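Looking after records at home, the quick version

Typed up fast because people at the shop keep asking me the same stuff. I've got more than 3,000 LPs in a two-bedroom apartment, mostly soul and jazz, some folk from my aunt. Take what's useful.

Storage

Upright. Always upright. Never stacked flat, not even for a weekend. Stacks warp, and the covers get ring wear, those pale circles you see on every beat-up soul record in the dollar bin.

Don't cram the shelf. You should be able to pull one out with two fingers. Too loose is bad too, they lean and then they bend. Put a divider in every foot or so.

Keep away from radiators and south windows. I lost a really nice Mundmont pressing on a car seat in June. Wavy as a potato chip. Cried a little.

Sleeves

Swap the old paper inners for poly-lined ones. Paper sheds, and it scuffs the record every time you slide it out. Keep the original inner if it's printed, just tuck it behind the record in the jacket.

Outer sleeves: buy the plain ones. Got 600 in one go and split them with Leen Hijazi, cheaper that way. Open end on the same side as the jacket opening or you'll be fighting it forever.

Dust

Dry brush before every side. Carbon fiber, light touch, let the record spin a few turns and then sweep off toward the edge. Do not press down. Do not use your sweater (I see you).
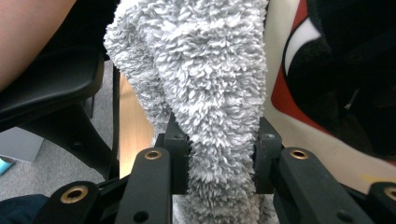
Wet cleaning is for used records and anything that crackles after brushing. Distilled water, a tiny drop of dish soap with no scent, soft cloth, go around with the grooves and never across them. Keep the label dry. Rinse with plain distilled after, soap left in the groove sounds worse then the dust did. Stand them in a dish rack, clean one, not the one with last nights pasta in it.

I do 8 at a time. After that I get sloppy and start dripping on labels.

Issa Jaber swears by wood glue for the really filthy ones. Tried it once. Peeled off fine but I was sweating the whole time, so no, not recomending it.

The needle

Clean it. Most people don't ever. Small stylus brush, back to front only, never side to side. If your voices sound spitty on the last track, clean it first, then check tracking force, then start thinking about a new one.

Stickers and smells

Price stickers on jackets: hair dryer on low, lift a corner with a fingernail, go slow. Shiny jackets are easy. Matte ones tear so leave it if it fights you.

Basement smell: take the record out, stand the empty jacket open in a dry room for a week. Fresh air does most of it. Real mold, fuzzy stuff, bag it and keep it away from the rest.

Moving

Small boxes. 35 or so LPs each is plenty, your back will thank you. Pack upright, fill the gap at the end with a towel. Write RECORDS THIS WAY UP on all sides, in big letters.

More on 45s when I get to it, those have their own problems.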